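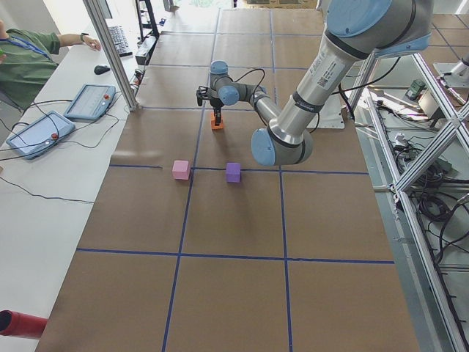

Can a member of staff turn a customer away because of what they are wearing?
Only the duty manager can, and from now on the reason has to be written in the refusals book before the end of the shift.

Quintana Restaurant, Listville
Minutes of the staff and management meeting held on 15/03/2025

Present: Estíbaliz Zabala (chair), Noelia Vallejo, Dayana Benavides, Nerea Villanueva (minutes)
Apologies: Lucía Figueroa

1. Minutes of the last meeting
Agreed as correct. The repair to the side gate is still outstanding and is carried over.

2. Complaints about refusals at the door
Noelia reported that the restaurant has had 6 written complaints since July about people being refused a table. Four of them concern the dress rule. In two of those, the customer said that other diners already seated were wearing much the same thing – trainers in one case, a football top in the other. Both customers said they felt they had been picked out because of their race.

Noelia has spoken to the staff on duty both evenings. Their accounts differ on who made the decision. No note was made at the time, so she could not say more than that.

Dayana said the present rule, "smart dress preferred", is too loose and leaves door staff to guess. She has had to argue the point with customers herself and did not feel she had anything to stand on. Nerea agreed and said the rule is on the website but not on the menu board outside.

Estíbaliz asked whether we need a dress rule at all. Dayana was in favour of dropping it. Noelia wanted to keep something for the upstairs room in the evenings.

Agreed: the dress rule is dropped at lunch and for all children under 12 at any time. For evenings upstairs, Noelia will draft a short list of what is not allowed and bring it to the next meeting. Until then no one is to be refused on dress alone.

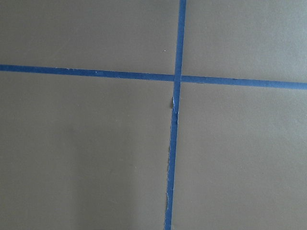
Estíbaliz added that this applies to the weekend agency staff as well, and that they must be told before they start their shift. Dayana will do this.

3. Replies to the complaints
Estíbaliz will write to all the customers herself. The two who raised race will be offered a meeting in person, with Lucía present if she is free. Nerea asked that the letters say plainly what has changed – the last ones were mostly about how sorry we were.

4. Training
A quote has come in from Clalta for a half-day course on equal treatment, at £123 a head. Gerside has yet to reply. Held over until both are in.
Action: Nerea to chase Gerside.

5. Any other business
The card reader at the bar is dropping its signal again. Dayana to ring the supplier.

Next meeting: date to be set once Lucía is back.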